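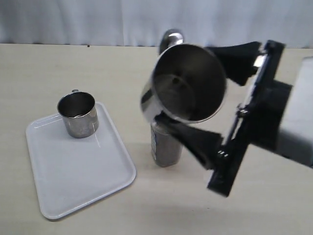

Pitcher, canister, tray and small cup on the bench.

30/09/2025

Spent the day on the coffee corner. The aim was to settle where the vessels live, what each one is for, and how much milk is going down the sink. Notes below, mostly so I stop redoing the same measurements every few months.

Pitcher first. It is the stainless one with the rolled rim, bought with the Flolia grinder in February. The polish has held up better than I thought it would. Tap water here leaves spots if it air dries, so the routine stays: rinse straight after use, wipe the inside with the grey cloth, leave it mouth down on the rack. Descaled it this morning with citric acid, one level teaspoon to a litre of hot water, left for 16 minutes. A dull ring near the base came off with the first wipe. The handle joint needed an old toothbrush, as usual.

I tried pouring from it at different fill levels using plain water. Below half full it behaves. Above that, the rolled rim spreads the stream and a bit runs back down the outside. The fix is to fill less and pour with a quicker tilt at the start. A slow start is what makes it dribble. I had been blaming my wrist.

The canister stays on the bench. I considered putting it in the cupboard with the flour but the door clearance is poor and I open it too often. The brushed finish hides fingerprints, which the pitcher does not. The label is still stuck on the side. I got as far as fetching the eucalyptus oil and then put it away again. It does no harm where it is.

The tray is the useful change. The white plastic one had been under the seedlings since last spring, and I scrubbed it out and brought it in. The recess is shallow but it holds a spill long enough to get a cloth to it. Square to the wall it blocks the power point, so it sits on an angle for now. I don't love the look of that. Loukia Economou came past for her casserole dish and straightened it twice while we were talking, then saw the plug and put it back.

Small steel cup: straight sides, wide opening, good for measuring because the level is easy to read from above. I weighed a brimful of water in it on the kitchen scales, 5 goes, drying it between each. The readings agreed to within a gram, so I trust it as a measure now and the plastic jug with the worn-off markings can go in the recycling. The cup lives on the tray.

Milk. I have kept a tally on the fridge of what gets tipped out after steaming. The total on the sheet was 2190 millilitres, over 37 days. That is more than two cartons of the Wellcombe full cream, and nearly all of it comes from filling the pitcher by eye. From tomorrow it gets measured with the cup first. New sheet is up, same columns, plus one for who was making the coffee. I expect that column to be unpopular.

Looked at replacing the pitcher altogether. Solveig Hellström has the Sjögren with the narrow spout and swears by it. I borrowed it for an hour after lunch. It pours a finer line, no argument, but it is heavier in the hand when full and the base is too wide for the rinser. Clultmont list a smaller model in their catalogue with no capacity given, only the height, so I have written to ask. No rush. The present one is sound.

Other jobs done: drip grate soaked, steam wand tip unscrewed and cleared with a pin, beans moved away from the window. Shelf above the bench wiped down, and one bracket screw found loose. Tightened it a quarter turn and it went firm. The left-hand end of the shelf still sags a few millimetres - that is the board, and tightening won't help it.

Still to do: shorter power lead so the tray can go square, a second grey cloth, and a proper hook for the toothbrush. Casserole dish went home with Loukia, but the lid is still in our bottom drawer. Put it by the front door before bed.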